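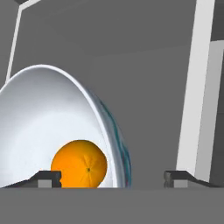

Pusico Kitchen Simulation Package, Two-Seat License
Equipment review prepared by the Purchasing Office, Whitelaw Technical College
Posted 8th November

The College licensed the Pusico Kitchen package for the Applied Automation program ahead of a planned purchase of robot arms. The department had asked for two arms, two grippers and a fitted practice kitchen in a single budget year. The Purchasing Office asked that the work be tried in simulation first, so that the hardware request could be written from experience with the tasks. This review covers the trial and what it means for the request. It is intended for other programs considering the same product.

What was purchased

The order consisted of 2 seats, a set of household objects and appliances, and the Trilik gripper model, which is sold as an add-on. Pusico also offers a laboratory set and a warehouse set. Neither was ordered. The license runs for 16 months from activation and may be moved between workstations by the license holder without contacting the vendor.

Buyers should read the quotation with care. The gripper model does not appear in the base price, and the first quotation we received left it out. A simulated arm with no gripper is of little use for kitchen work. We asked for a corrected quotation and received it within the same week.

Installation

Installation was completed by the College's own IT staff on two existing workstations. One of them needed a newer graphics card before the kitchen would run at a usable speed, and this cost was charged to the program. The stated minimum requirements are adequate for opening the software but not for running it with the gripper view and the room view on screen together. We recommend that programs budget for the higher of the two published specifications.

Documentation is complete but poorly arranged. Instructions for setting gripper force are found in the chapter on lighting and rendering, and the index does not list them.

Performance in use

Over the trial, students and staff logged 174 sessions. Most of these were short handling exercises: picking up fruit, approaching a bowl at different angles, lifting a mug by its handle, working in the space beside a toaster. The exercises were chosen by the department to match the tasks named in its hardware request.

The view from the gripper proved the most useful part of the package. It shows the fingers and whatever lies ahead of them, and students who had planned a grasp from the room view often changed it once they switched. Deep bowls gave the most difficulty. The fingers must enter past the rim and still have room to open around the fruit, and a grasp that is simple on a flat counter may not be possible inside a curved wall. The department had not allowed for this in its original request, which specified a gripper by lifting capacity alone. The revised request also specifies finger length and maximum opening.

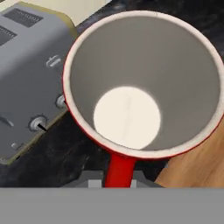 Mugs raised a different question. Grasping by the handle leaves the opening clear, but the angle of the wrist matters a great deal when other items stand close by. Several exercises had to be restarted when the arm could not reach a handle without passing over an appliance. For planning purposes, this means that the layout of the practice counter should be settled before the arm is mounted. The department now proposes a mount that can be shifted along the counter, at a modest added cost.

Object quality is good on the whole. Surfaces and shapes are believable, and the appliances have enough detail for students to practice approaching a particular knob or button. Some other surfaces, walls in particular, are very plain. This did not affect the exercises, though a program that intends to train vision software on the output may wish to ask the vendor about additional finishes.

Contact between the fingers and round objects is the weakest area. A round object sometimes slid from a grasp that staff considered sound, and changing the friction setting corrected one case while making another worse. Support acknowledged the report in October and provided a revised settings file. It improved matters. We would still not rely on the package to decide how much gripping force a physical unit requires.

Comparison with the alternative

The office also obtained a quotation from Kinard, whose product is priced per student instead of per seat. For a class of our size the Kinard product would have cost more in the first year, and its kitchen set contained fewer appliances. Kinard does include the gripper in its base price and offers telephone support. Pusico support is by email only, and replies generally came on the next business day. A small program with a single section may find the Kinard terms more favorable.

Effect on the equipment budget

The original hardware request listed 113 line items. Many of these were duplicate kitchen goods intended to replace items broken during early practice. With early practice moved to simulation, the department has withdrawn most of the duplicates and reduced the order from two arms to one for the first year. The second arm will be reconsidered at renewal. Funds released by the change have been set aside for the adjustable mount, a longer-fingered gripper and the safety enclosure, which had been left out of the first request.

Programs should note that the license is an operating expense and cannot be charged to capital equipment funds. The graphics card was also treated as an operating expense.

Recommendation

The Purchasing Office rates the package as satisfactory and recommends it for programs that are planning a first purchase of arms for household or food service tasks. It is less suitable where the main concern is gripping force or the handling of soft goods, neither of which could be judged with confidence during the trial. Requests to use one of the existing seats between terms may be sent to the office with the program code and the dates required. Seats are assigned in the order that requests are received.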